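The odd-goods desk

At Vondoveck, the busiest corner of the returns floor used to be the one that everybody tried to get out of.

The building sits behind a tile showroom and a tyre place, and from the road you would take it for another self-storage shed. Inside, parcels arrive from customers who have changed their minds, moved house, or ordered the wrong size of something for the third time. Most of what comes back is easy. A shirt is a shirt, it goes back in its sleeve and off down the line. Then there is everything else, the single items with no box and no label, which for years went into grey bins and were carried to a long bench to be sorted by hand.

People called it the odd-goods desk, and a shift on it was handed out by roster so that no one could be accused of having favourites. You reached down, picked up a thing, worked out what it was, and turned to put it in the next bin. Then you did it again. One woman who has worked here for 12 years told me that she could always tell who had been on odds by the way they put on their coat at the end of the day, one arm at a time and with a bit of a grimace.

In June the first robot arm was set up at the end of the bench, and a second one followed before the winter was out. The supplier is Lerkora, a small outfit that mostly works with food packers, and the software that decides where to grab is called Lirnov. On the floor they have both been rolled into one, so that people will say "Lerkora's stuck" or "give Lerkora a minute" in the tone you might use for a cousin who is slow getting out of the car.

I spent two days on a borrowed stool beside it, and I will admit I had expected something grander. The bench is pale wood, the bins are clamped in place with ordinary bar clamps, and the front one is scuffed from use. Into it goes whatever the day brings. A tape measure, a toy shovel, a black block with ridges like a brush. The arm comes in from the side, its gripper reaching down, and the people nearby carry on talking.

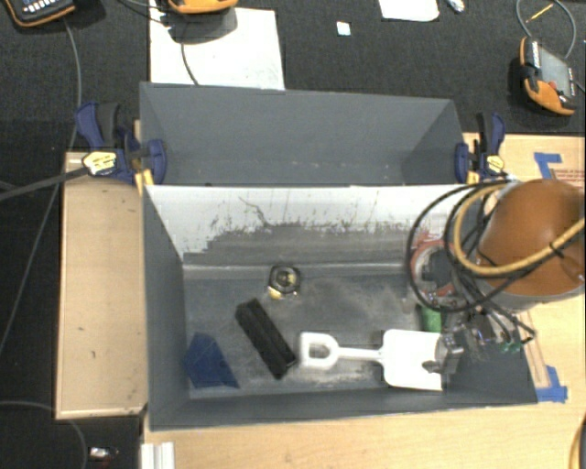 HAMILTON, Ont., 4 Nov 2025

It was raining on my second morning, and the loading doors were half down to keep the wet off the pallets. The early crew had already been in for hours. Someone had brought date squares, and the talk at the tea urn was about parking, and then about a hockey tournament, and only after a good while about the machines.

What they wanted to tell me, mostly, was how the job had moved sideways. There are 182 people on the payroll here, much the same as last year, and management has put in writing that no one will be let go on account of the arms before the current agreement runs out. People have read that sentence closely, and more than one of them pointed out to me where it stops.

In the meantime the work on odds has split into two. One part is what they call minding. You stand by with a screen, watch the picks, and step in when the gripper can't settle on a thing. Flat items are a bother, and so is anything shiny or floppy. The other part is grading, which used to be squeezed in between lifts and now has a proper table of its own, with a lamp and a chair that goes up and down. Graders decide whether an item can be sold again, mended or given away, and several of them told me they had never had time to do it well before.

"I used to look at a thing for as long as it took to swing round," said a man who has been grading since the winter. "Now I turn it over. I read the bottom of it. I found a wedding ring in a glove."

Not everyone is so pleased. Minding is lonelier than lifting ever was. On the old bench there were four of you elbow to elbow and the hours went by in gossip, and now there is one person and a good deal of humming. A younger worker told me that her back was much better and her days were longer, and she had not made up her mind whether it was a fair swap. She has asked to have the minding stations turned so that they face each other. The request has gone upstairs, where it was still sitting when I visited.

There is also the question of pay. Minders get a small premium after they finish the training, which is called Tjoa after the room it is held in, and graders so far do not. The graders feel that knowing a good saucepan from a tired one is a skill too – and having watched them at it, I would find it hard to argue. Talks are to start again in the new year.

On its best shift so far, the desk cleared 1307 items. The number is written on a strip of cardboard over the tea urn, and underneath it, in another hand, somebody has added the names of everyone who was on that day. Lerkora is on the list as well, second from the bottom, spelled wrong.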